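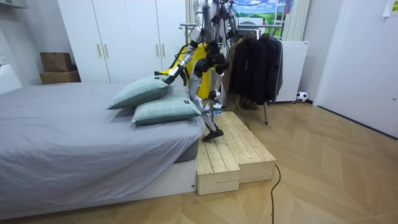 The Guest Side

My sister was coming on Tuesday, and my husband said the bed looked fine.

It did look fine. It had a gray fitted sheet on it, pulled tight, and I had ironed that sheet, which I mention only because I have never ironed anything for my sister before and would like it on record. The trouble was the pillows.

We had bought them at Drunora, a store that sells bedding in the tone other stores use for selling sailboats. They were sage green, very pale, with a fine darker stripe that you only noticed once you had paid. The card that came with them promised 3000 nights of support. My husband worked it out on the drive home and said that we would be in our fifties when they gave up, and then neither of us talked for a while.

"They go flat, one on each side," he said now. "Like in a bed."

"They go at an angle," I said. "One leaning on the other."

"Leaning why?"

I didn't have an answer. I had seen it in the Kazlauskienė. The Kazlauskienė is the hotel we stayed at for our anniversary, two nights, breakfast included, and I came home from it with opinions. In the Kazlauskienė the pillows leaned. They looked as though they had just come in from a long lunch.

He set them flat. I went to get the guest towels, and when I came back I leaned them. He went to answer the phone, and when he came back he looked at the bed for some time, the way he looks at the car when it makes a noise.

"One of them is hanging over the edge," he said.

"It's relaxed."

"There's a tag on it."

There was a tag on it, small and black, at the corner. I had already tried to turn the pillow so that the tag faced the wall, and had found that this put the stripes the wrong way, or what I had decided was the wrong way, in the five days since I began having a right way. He offered to cut it off. I told him the pillows could be returned within 30 days if the tag was on.

"Are we returning them?"

"No."

"Then I could cut it off."

"It isn't day 30," I said, and he went downstairs to see whether there was anything in the house that made sense.

I should explain about the stool. My sister is not a short woman and the bed is not a tall bed. The base is low and white and you could fall out of it without spilling your coffee. But the room came with a step stool when we moved in, two tiers of pine planks that no one had ever painted or sanded down for company, and it had stood against the side of the bed so long that we had stopped asking what it was for. My husband used the lower step for his socks. I used the upper one for books I meant to read. Once we put a plant on it, and the plant did badly, and after that we didn't experiment.

"She'll think it's for climbing in," my husband said, from the doorway. He had found nothing downstairs.

"She can think what she likes."

"She'll think we think she's old."

My sister is six years older than I am. She has brought this up at every birthday since I was born, first as an achievement and later as something I had done to her. I looked at the stool. It suddenly had handrails, or might as well have.

So we moved it to the wardrobe. The wardrobe is tall and white with slim gold handles, and it came from Vilirby in so many boxes that the delivery man wished us luck and seemed to mean it. With the stool in front of it, the doors would not open. We moved the stool to the window, where it looked like it was waiting for a bus. We moved it into the hall, where my husband walked into it twice, the second time to show me how he had walked into it the first time.

Then we carried it back and put it against the bed, and the room looked like itself again, and I was annoyed, having carried one end.

"Now the pillows look wrong," I said.

"The pillows always looked wrong."

"They looked wrong differently."

By four in the afternoon we had stopped discussing the pillows and started discussing my sister's last visit, when she slept on the pullout and told our mother, who told me, that it had been like lying on a xylophone. From there we got to the xylophone years, and the 500 dollars my sister borrowed in Kirnel and paid back in installments so small that I came to think of them as greetings. My husband knows the story. He listened to it anyway, sitting on the bed, on the sheet I had ironed, and I let him get all the way to the end of it before I told him to stand up.

He stood up. There was a dent. He smoothed it with the flat of his hand, working out toward the edge, and he did it so carefully that I felt bad about the xylophone years, which weren't his fault. He was just where I kept them.

"Lean them," he said. "If you want them leaning, lean them. She's your sister."

I leaned them. I gave the top one a small tilt, then a smaller one. The bottom one poked out past the edge with its tag showing, and I left it. The herringbone floor I had vacuumed in both directions. I closed the door so that nothing could happen to any of it.

My sister arrived at half past six with a suitcase, a bottle of wine, and a long object under her arm, wrapped in a trash bag. She kissed us both. She said the hall looked bigger. Then she went up to see the room, with me one step behind her, saying things about the radiator.

She looked at the bed, and she looked at the stool.

"Oh, good," she said. "Somewhere for my socks."

Then she took both of my pillows, the top one and the relaxed one, and handed them to me, and unwrapped the trash bag. It was her own pillow. She had carried it on two trains. It was the color of weak tea and had no visible shape at all, and she placed it in the exact middle of the sheet and gave it one hard punch.

"I can't sleep on the new ones," she said. "It's my neck. You didn't go to any trouble?"

"No," I said.

My husband came up later and found me in our own room, holding a pillow under each arm. He didn't say anything. He turned down the covers on my side and went to look for the scissors.

"Day six," I told him, but he had already found them.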